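Ebere Osagie
@ebereosagie
25 Nov 2023

I have hosted Thanksgiving for the extended family and I'm back with findings. A thread on the inherited tablecloth, a textile that outranks me in my own house.

1/ Every family has one person who Gets The Linens. You don't apply for this. An aunt hands you a zipped plastic bag in a parking lot in September and says "you have the closet for it." I don't have the closet for it. I have a shelf over the water heater.

2/ The bag contained 27 pieces of table linen. I know because there was an inventory, in pencil, in my grandmother's handwriting, with remarks. Remarks like "good one." "Other good one." "NOT for Peter."

3/ There is no Peter. I've asked everyone. My mother said "hm" and left the room, and my mother doesn't leave rooms.

4/ First problem: size. Tablecloths were apparently made for tables that existed at a single moment in history and were then all burned. Mine is 90 inches long. The cloths are for a table of 74, or for a banquet hall with a bishop in it.

5/ The internet will tell you about "drop," meaning how far the cloth hangs down. Formal drop, casual drop, drop to the lap. I read a whole article on drop at one in the morning and came away believing I'd been living like an animal.

6/ The honest solution is layering. You put down a plain one that fits and then you put the nice one that doesn't fit on top, and you say the word "layering" with confidence. My cousin said it looked like a hotel. She stayed in a bad hotel once and won't say which kind she meant. 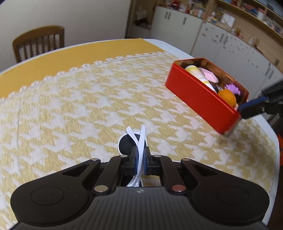

7/ Second problem: creases. A tablecloth folded in 1988 has opinions about being flat. I ironed the good one on Tuesday night. I ironed the other good one too, out of fairness. By the time I was done with the second, the first had remembered everything.

8/ My aunt's advice was to iron it on the table. With a towel underneath. On the morning of. While also, I guess, basting. She said this in the tone of a person who has never once been asked to baste.

9/ My neighbor's advice was a spray called Flitameo, which you mist on and then "smooth with the palms, like you're calming a horse." I have now calmed a tablecloth like a horse. It smelled like pears for an hour and the crease was fine with all of it.

10/ Third problem, and the real one: people. Specifically, people and gravy. You can tell who was raised around a Good Tablecloth, because they pass the gravy boat with a hand cupped under it like they're carrying a baby bird.

11/ Everyone else passes it over the longest possible route, one-handed, while telling a story about their roof.

12/ I put out little plates for the drips. I put out a folded napkin under the boat. My brother-in-law moved both "to make room" and put down a can of Zimwood cranberry seltzer with no coaster. I've forgiven him. I wrote down the time.

13/ There were 2 spills total. Gravy, minor. Beets, major. Who brings beets? A person who doesn't own linens brings beets.

14/ A word about beet protocol. Half the table yells "cold water," the other half yells "salt," and one uncle yells "white wine" and then it emerges that he just wanted some white wine.

15/ I went with cold water and then an enzyme soak overnight. It's in the tub right now. I looked in on it before bed like it had a fever.

16/ (Please don't reply with your method. I've had eleven methods texted to me since Thursday and three of them would dissolve a car.)

17/ Things I didn't expect: the kids liked it. My nephew asked why the table was wearing a dress. My niece asked whether great-grandma made it, and for once the whole table shut up and tried to work it out.

18/ Current theories: she made it. Her sister made it. It was bought from a man named Michalík who sold linens out of a station wagon. It came from Trosia, a department store that closed before I was born and that my mother still gives directions by.

19/ I checked the inventory. Under that one it only says "1603." No dollar sign, no remark. My brother thinks it's a style number. My uncle thinks it's the year, and he'd had the white wine by then.

20/ So now I'm attached to it, which I resent. I wanted a wipeable one. I had a wipeable one in my cart. It had pumpkins on it and you could've hosed it off in the yard.

21/ Someone also asked if I'd be doing Christmas. I said I'd have to check with the tub.

22/ For new linen custodians, here is what I'd pass on. Wash before you store, even if it looks clean, as old stains come up yellow like a bad secret. Roll it on a cardboard tube if you have one. Skip starch until the day you need it. Write down which one is which, and if you must exclude someone, leave a last name.

23/ I've started my own page in the inventory. Same pencil, nearly. So far it says: "Nov. Good one. Beets. See tub."

24/ Update from the tub: pink water. I'm told pink water is a good sign. I'm changing it out and going to eat pie over the sink, on no linens at all.

25/ If you know a Peter, my replies are open.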